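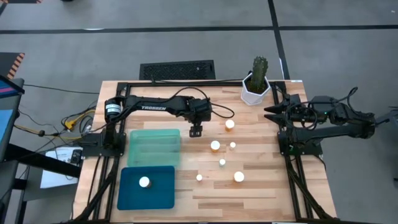
나무 상판 작업대, 선인장은 오른쪽 위 모서리에 있습니다.

한국살이 생활게시판 > 집과 작업실 > 나무 가구
제목: 나무 상판에 기름을 바르려고 합니다. 선인장 화분도 계속 그 위에 두고 싶습니다
글쓴이: Iason Koutsoukos
작성일 12/03/2025 조회 2,261

안녕하십니까. 그리스에서 온 이아손이라고 합니다. 한국어로 긴 글을 쓰는 것은 아직 어렵지만 천천히 써 보겠습니다. 틀린 표현이 있으면 고쳐 주셔도 됩니다.

질문은 나무 상판에 대한 것입니다. 좁고 긴 나무 조각을 붙여서 만든 판이고, 색은 밝은 갈색입니다. 한국어로 집성목 상판이라고 부르는 것 같은데 맞습니까? 판 둘레에는 검은색 알루미늄 프로파일이 있고 다리도 검은색입니다. 저는 이 판을 Saltutik에서 샀습니다. 살 때 가게 분이 "오일은 직접 바르셔야 합니다"라고 말씀하셨는데, 저는 "네"라고 대답만 하고 오랫동안 바르지 않았습니다. 지금 손으로 만지면 어떤 자리는 매끄럽고 어떤 자리는 조금 거칩니다.

그래서 Pliteo 상판용 오일을 한 통 주문했습니다. 설명서가 있는데 글자가 작고 어려운 말이 많습니다. 제가 궁금한 것은 다음과 같습니다.

먼저, 기름을 바르기 전에 사포로 문질러야 합니까? 집에 100방 사포가 있습니다. 이것을 써도 되는지 모르겠습니다.

그리고 모서리에 선인장을 둡니다. 기둥처럼 똑바로 자라는 종류이고 화분은 하얀색 육각형 도자기입니다. 저는 이 자리가 마음에 듭니다. 그런데 아내가 화분 밑에 물이 고이면 나무가 검게 변한다고 걱정합니다. 받침을 꼭 놓아야 합니까? 받침이 없는 모양이 더 예쁘다고 저는 생각합니다.

마지막으로 왼쪽에는 작은 물건을 담는 통을 둡니다. 하나는 연두색이고 속이 조금 비치는 플라스틱 통입니다. 기름을 바른 나무 위에 플라스틱을 오래 두면 자국이 남습니까?

미리 감사드립니다.

----------------------------------------

나무먼지
집성목 상판 맞습니다. 한국에서는 그렇게 부르시면 가게에서 다 알아듣습니다. 영어로 butcher block이라고 하는 사람도 있습니다.

100방은 거칩니다. 깊은 흠집이 있으면 그것부터 시작하지만, 조금 거친 정도라면 더 고운 것으로 시작하십시오. 100방으로 문지르고 그대로 오일을 바르면 문지른 줄이 전부 보입니다. 밝은 나무에서도 보입니다. 창문 옆에 놓은 상판이면 오후에 해가 낮게 들어올 때 아주 잘 보입니다.

----------------------------------------

바다건너온사람
저도 외국인이라서 이 글이 반갑습니다. 저는 부엌에 집성목 상판이 있습니다. 화분 받침은 꼭 놓으십시오. 저는 바질 화분을 받침 없이 두었다가 동그란 검은 자국이 생겼습니다. 그 자국은 지금도 있습니다. 손님이 오시면 그 위에 과일 그릇을 놓습니다.

----------------------------------------

가시많은집
선인장 키우는 사람입니다. 윗분 말씀에 조금 반대합니다. 바질은 물을 자주 주는 식물입니다. 기둥선인장은 겨울에 물을 거의 주지 않습니다. 물을 줄 때만 화분을 싱크대로 가져가서 주고, 물이 다 빠진 다음에 제자리에 놓으면 됩니다. 저는 받침을 쓰지 않고 나무 선반 위에 둡니다. 자국이 없습니다.

오히려 받침에 고인 물을 잊어버리는 것이 더 나쁩니다. 뿌리가 썩습니다.

화분 바닥에 구멍이 있습니까? 하얀 도자기 화분 중에는 구멍이 없는 것이 많습니다. 사진으로는 바닥을 알 수 없어서 여쭙니다.

----------------------------------------

Iason Koutsoukos
나무먼지 님, 감사합니다. 고운 사포를 사러 가겠습니다. 얼마나 고운 것이 좋습니까?

가시많은집 님, 구멍이 있습니다. 방금 들어서 확인했습니다. 작은 구멍이 가운데에 하나 있습니다. 들어 본 김에 나무도 보았는데 검은 자국은 없습니다. 그런데 화분이 있던 자리의 색이 주변보다 조금 더 밝습니다. 이것은 왜 그렇습니까?

----------------------------------------

나무먼지
색 차이는 햇빛 때문일 것입니다. 밝은 나무는 빛을 받으면 노랗게 또는 진하게 변합니다. 화분이 가려 준 자리만 원래 색으로 남은 것입니다. 물 자국과는 다릅니다. 화분을 한 달쯤 다른 자리에 두면 차이가 많이 줄어듭니다.

사포는 180방 다음에 240방으로 하면 충분합니다. 반드시 나뭇결 방향으로만 문지르십시오. 동그랗게 돌리면 안 됩니다. 다 문지른 다음에 가루를 완전히 닦아야 합니다. 저는 마른 천으로 닦고, 물을 아주 꼭 짠 천으로 한 번 더 닦고, 마를 때까지 기다립니다.

----------------------------------------

바다건너온사람
가시많은집 님 말씀을 읽었습니다. 그래도 저는 받침을 놓는 쪽입니다. 도자기 바닥은 유약이 없는 경우가 많아서 거칠고, 조금만 밀어도 나무가 긁힙니다. 물 문제가 없어도 긁히는 문제는 있습니다.

----------------------------------------

가시많은집
긁히는 것은 맞습니다. 그것은 받침이 아니라 펠트로 해결합니다. 의자 다리에 붙이는 동그란 펠트를 화분 바닥에 작게 잘라서 붙이면 밖에서 보이지 않습니다. 이아손 님이 좋아하시는 모양도 그대로입니다. 구멍만 막지 마십시오.

----------------------------------------

마포공구함
펠트는 물을 먹습니다. 젖은 펠트가 나무에 붙어 있으면 그 자리만 계속 축축합니다. 화분 밑에는 펠트보다 코르크나 실리콘 발이 낫다고 생각합니다. 투명한 실리콘 발을 붙이면 화분이 조금 떠서 바람도 통합니다.

그리고 기름 이야기인데, Pliteo 오일에 두 가지가 있습니다. 하나는 도마와 부엌 상판에 쓰는 것이고 다른 하나는 가구용입니다. 통에 작은 글씨로 쓰여 있으니 확인해 보십시오. 저는 모르고 부엌용을 책상에 발랐는데, 마르지 않는 종류의 기름이라서 종이를 놓으면 종이에 기름이 묻었습니다. 음식을 만들지 않는 판이면 마르는 기름이 편합니다.

----------------------------------------

Iason Koutsoukos
마포공구함 님, 중요한 말씀을 해 주셨습니다. 통을 보니 "가구 및 목재용"이라고 쓰여 있습니다. 그러면 마르는 기름입니까? 뒷면에 "완전 경화"라는 말이 있는데 사전에서 찾으니 딱딱해진다는 뜻이었습니다.

음식은 그 위에서 만들지 않습니다. 커피는 가끔 놓습니다. 아내가 이 글을 옆에서 읽고 "가끔이 아니다"라고 말합니다.

----------------------------------------

마포공구함
네, 경화라고 쓰여 있으면 마르는 기름입니다. 잘 사셨습니다.

다만 한 가지는 꼭 지키십시오. 마르는 기름을 닦은 천은 뭉쳐서 쓰레기통에 넣으면 위험합니다. 열이 생겨서 불이 날 수 있습니다. 물에 담가 두었다가 버리거나, 바깥에 넓게 펴서 완전히 말린 다음에 버리십시오. 설명서에도 분명히 있을 것입니다.

----------------------------------------

Iason Koutsoukos
있습니다. 그림으로 불꽃이 그려져 있어서 저는 불 가까이에 두지 말라는 뜻으로만 이해했습니다. 천 이야기는 몰랐습니다. 고맙습니다. 베란다에 양동이를 준비하겠습니다.

----------------------------------------

늦은빨래
저는 연두색 통에 대해서 쓰겠습니다. 아무도 대답을 안 하셔서요.

저도 반투명한 플라스틱 통을 나무 책상 위에 놓고 씁니다. 기름이 다 마르기 전에 올려놓으면 통 모양대로 자국이 남습니다. 저는 기름 바르고 다음 날 아침에 만져 보니 안 묻어서 괜찮은 줄 알고 올렸습니다. 일주일 뒤에 들었더니 네모난 자국이 있고 통 바닥도 끈적했습니다. 통은 주방 세제로 씻어도 잘 안 지워졌습니다. 그 다음에는 오래 기다렸고 아무 문제가 없었습니다.

그런 통은 무엇을 넣어서 쓰십니까? 저는 나사하고 건전지를 같이 넣는데 항상 섞여서 찾기 어렵습니다.

----------------------------------------

Iason Koutsoukos
늦은빨래 님, 경험을 나누어 주셔서 감사합니다. 저는 통에 그날 쓰는 작은 물건을 넣습니다. 정해진 것이 없어서 저도 섞입니다. 속이 비치는 통을 산 이유는 열지 않고도 안에 무엇이 있는지 알고 싶어서입니다. 그런데 많이 넣으면 맨 밑에 있는 것은 역시 모릅니다.

----------------------------------------

나무먼지
기다리는 시간은 날씨에 따라 다릅니다. 여름 장마 때는 오래 걸리고, 지금 같은 겨울에는 공기가 건조해도 온도가 낮으면 또 늦어집니다. 난방을 하는 방이면 괜찮습니다. 손으로 만져서 안 묻는 것과 완전히 굳은 것은 다릅니다. 가벼운 물건은 조금 일찍 올려도 되지만 바닥이 넓고 평평한 통은 나중에 올리십시오. 공기가 안 통하기 때문입니다. 화분도 같습니다.

바르는 방법도 적겠습니다. 천에 조금만 묻혀서 얇게 펴 바르고, 잠시 두었다가 스며들지 않은 것을 마른 천으로 전부 닦아 냅니다. 남기면 그 부분이 끈적해집니다. 마른 뒤에 고운 사포로 아주 살짝 문지르고 한 번 더 바릅니다. 저는 보통 4번 바릅니다.

----------------------------------------

마포공구함
4번은 많다고 생각합니다. 저는 2번 바릅니다. 요즘 나오는 오일은 진해서 더 발라도 나무가 먹지 않습니다. 나머지는 다 닦아 버리는 것이니 기름만 아깝습니다.

----------------------------------------

나무먼지
나무에 따라 다릅니다. 옆면과 끝부분은 기름을 많이 먹습니다. 좁은 조각을 붙인 판은 조각마다 먹는 정도가 달라서 2번만 바르면 얼룩처럼 보일 수 있습니다. 저는 그런 상판을 여러 번 해 보고 말씀드리는 것입니다.

----------------------------------------

마포공구함
저도 여러 번 했습니다. 얼룩은 한 번에 두껍게 발라서 생깁니다. 아무튼 이아손 님은 2번 바르고 마른 다음에 보시고, 모자라면 더 바르시면 됩니다. 더 바르는 것은 쉽고 벗겨 내는 것은 어렵습니다.

----------------------------------------

나무먼지
그 마지막 말씀에는 동의합니다.

----------------------------------------

바다건너온사람
질문이 하나 더 있습니다. 둘레에 검은색 알루미늄이 있는데 그쪽으로 기름이 묻으면 어떻게 합니까? 제 부엌 상판은 벽 쪽에 실리콘이 있어서 기름이 묻은 뒤에 먼지가 자꾸 붙었습니다.

----------------------------------------

마포공구함
알루미늄은 바로 닦으면 문제없습니다. 프로파일은 홈이 있는 제품이 많으니 홈 안으로 들어가지 않게 조심해야 합니다. 홈에 들어가서 굳으면 이쑤시개로 파내야 합니다. 페인트용 종이테이프를 금속 쪽에 붙이고 바르시면 편합니다. 테이프는 기름이 굳기 전에 떼십시오.

판을 분리할 수 있으면 분리해서 아랫면도 바르는 것이 제일 좋습니다. 위만 바르면 위와 아래가 물기를 먹는 정도가 달라서 판이 휠 수 있다고 합니다.

----------------------------------------

Iason Koutsoukos
판을 분리하는 것은 어렵습니다. 아래에 누워서 바르는 것은 가능할 것 같습니다. 얼굴에 떨어지지 않게 해야겠습니다.

종이테이프는 집에 있습니다. 테이프 이름을 몰라서 오늘까지 계속 "노란 종이"라고 불렀습니다.

----------------------------------------

늦은빨래
저는 아랫면을 한 번도 안 발랐는데 휘지 않았습니다. 작은 책상이라서 그럴 수도 있습니다.

----------------------------------------

가시많은집
다시 선인장 이야기입니다. 기름을 바르는 동안 화분을 다른 곳에 두셔야 할 텐데, 추운 베란다에 바로 내놓지 마십시오. 실내에 있던 선인장은 갑자기 추운 곳으로 가면 몸이 물러질 수 있습니다. 창가의 밝은 곳이 좋습니다. 사포 가루가 날리는 방도 피하십시오. 가시 사이와 골 사이에 가루가 들어가면 닦기가 아주 힘듭니다. 저는 부드러운 화장 붓으로 위에서 아래로 털어 줍니다.

흙은 무엇을 쓰십니까? 육각 화분은 모서리에 흙이 잘 안 들어가고 빈 곳이 생기기 쉬워서, 분갈이할 때 젓가락으로 모서리를 눌러 주는 것이 좋습니다.

----------------------------------------

Iason Koutsoukos
흙은 Cutasia 다육이용 흙입니다. 꽃집에서 추천해 주셨습니다. 분갈이는 제가 하지 않고 꽃집에서 해 주셨는데 젓가락을 쓰셨는지는 모르겠습니다.

마지막으로 물을 준 것은 11월입니다. 지금 또 주어야 합니까?

----------------------------------------

가시많은집
주지 마십시오. 봄까지 쉬게 해도 됩니다. 몸이 쭈글쭈글해지면 조금만 주십시오.

----------------------------------------

바다건너온사람
저는 겨울에도 한 달에 한 번 줍니다. 아파트는 난방 때문에 아주 건조해서 안 주면 마른다고 생각합니다.

----------------------------------------

가시많은집
집이 많이 따뜻하면 그럴 수도 있습니다. 하지만 따뜻하고 빛이 적은 곳에서 물을 주면 위쪽이 가늘게 자랍니다. 기둥선인장은 한 번 가늘어진 부분이 다시 굵어지지 않습니다. 그래서 모양이 병처럼 됩니다. 바다건너온사람 님의 선인장은 어떻습니까?

----------------------------------------

바다건너온사람
...위쪽이 가늡니다.

저는 원래 그런 종류인 줄 알았습니다. 이번 겨울에는 물을 줄여 보겠습니다. 받침에 대해서는 제 의견이 바뀌지 않았습니다.

----------------------------------------

Iason Koutsoukos
여러분 덕분에 첫 번째 오일을 발랐습니다. 제가 한 일을 적어 두면 다음에 저 같은 사람이 읽을 수 있을 것 같아서 적습니다.

180방과 240방 사포로 결을 따라 문질렀습니다. 생각보다 팔이 아팠습니다. 가루를 닦고, 노란 종이(종이테이프)를 검은 금속에 붙이고, 오일을 얇게 발랐습니다. 처음에는 너무 적은 것 같아서 더 붓고 싶었지만 참았습니다. 색이 조금 진해졌고 조각마다 색이 다른 것이 더 잘 보입니다. 저는 이것이 좋은데 아내는 전의 색도 좋았다고 합니다.

화분 자리의 밝은 부분은 아직 보입니다. 사포질을 했는데도 남아 있습니다. 천은 양동이에 넣었습니다. 선인장은 거실 창가에 있습니다. 통은 모두 의자 위에 있어서 지금 앉을 의자가 없습니다.

화분 바닥에는 투명한 실리콘 발을 붙이려고 합니다. 바다건너온사람 님께는 죄송하지만 받침은 놓지 않기로 했습니다.

----------------------------------------

나무먼지
잘하셨습니다. 조각 색이 다르게 보이는 것은 정상입니다. 두 번째 바르기 전에 손바닥으로 한 번 만져 보십시오. 까슬까슬하면 240방으로 가볍게만 문지르시면 됩니다. 힘을 주지 마십시오.

----------------------------------------

바다건너온사람
괜찮습니다. 그래도 물을 준 날에는 화분을 바로 올리지 마십시오.

----------------------------------------

늦은빨래
혹시 Pliteo 오일은 냄새가 많이 납니까? 저는 원룸이라서 바르고 나면 갈 곳이 없습니다.

----------------------------------------

Iason Koutsoukos
첫날 저녁에는 많이 났고 다음 날은 참을 만했습니다. 호두 같은 냄새입니다. 저는 창문을 열어 놓고 밖에 나가서 저녁을 먹었습니다. 원룸이면 아침에 바르고 나가시는 것이 좋겠습니다.

----------------------------------------

마포공구함
원룸이면 한 번에 다 바르지 말고 날이 풀릴 때까지 기다리시는 것도 방법입니다. 창문을 오래 열 수 있는 날에 해야 냄새도 빠지고 잘 마릅니다.

----------------------------------------

늦은빨래
네, 그럼 봄에 하겠습니다. 그때까지 나사하고 건전지를 나누어 담을 통부터 찾아보려고 합니다.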